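La editorial Caltuleo publica en febrero la biografía del novelista Orest Holovko

El libro, de Radymyr Dmytriv, reúne 200 cartas inéditas y reconstruye los últimos años del escritor

La editorial Caltuleo pondrá a la venta en febrero «La casa de Verhoeven», primera biografía completa en español del novelista Orest Holovko. La obra, firmada por el ensayista Radymyr Dmytriv, ocupa 1112 páginas y se publica en 3 volúmenes, que se venderán juntos en estuche o por separado.

Dmytriv ha trabajado con el archivo familiar, cerrado hasta ahora a los investigadores. De él proceden las 200 cartas que se incluyen en el tercer volumen, dirigidas en su mayoría a su editora italiana y a su hermana. En ellas Holovko habla de dinero, de traducciones mal pagadas y de la novela que dejó sin terminar, «Molora», de la que se conservan tres versiones del primer capítulo. 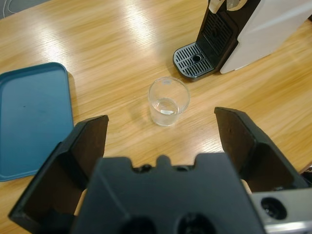 Bandeja de color verde azulado sobre la mesa de madera.

El primer volumen abarca la infancia y los años de estudiante. El segundo se ocupa de la etapa de mayor actividad, cuando Holovko publicó «Pisetti» y los relatos que lo dieron a conocer fuera de su país. El tercero arranca con la mudanza a la casa que da título a la obra, alquilada a la familia Verhoeven, y llega hasta su muerte. Es también el más extenso, por la correspondencia y las notas.

«Se había escrito mucho sobre el carácter de Holovko y muy poco sobre su trabajo diario», explica Dmytriv. «Las cartas permiten seguir casi semana a semana lo que escribía, lo que tiraba y lo que debía. En los últimos años las deudas aparecen en todas, incluso en las felicitaciones de Navidad».

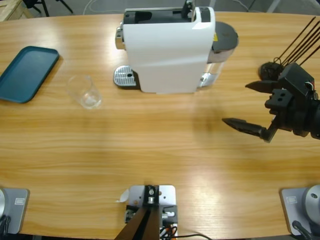

Cafetera de cápsulas blanca con depósito de agua transparente.

El biógrafo revisa además algunos episodios que se daban por ciertos. Sostiene que Holovko no quemó el manuscrito de su segunda novela, como él mismo contaba, y que lo vendió a un coleccionista para pagar el alquiler. El recibo se reproduce en el apéndice del segundo volumen, junto a la respuesta del comprador.

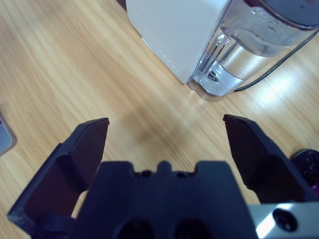 Holovko escribía a mano y siempre en la cocina, según el testimonio de su hermana. Dmytriv dedica un capítulo entero a esa costumbre y a los cuadernos de cuentas que el novelista reutilizaba como borradores. El escritor pedía una mesa de madera clara, con la veta larga y fina como la de este tablero, y rechazaba los manteles porque la pluma se le hundía en la tela. En una carta a su editora se queja de la mesa oscura de una pensión, donde no avanzó una sola página.

La edición incluye cronología, bibliografía e índice onomástico. Caltuleo recuperará también «Pisetti», agotada en librerías, con prólogo del propio Dmytriv y traducción revisada.

El autor presentará la biografía en la sede de la editorial a las 19:00 horas, con entrada libre hasta completar el aforo. Los medios interesados en concertar entrevistas o recibir ejemplares pueden dirigirse al departamento de prensa de Caltuleo.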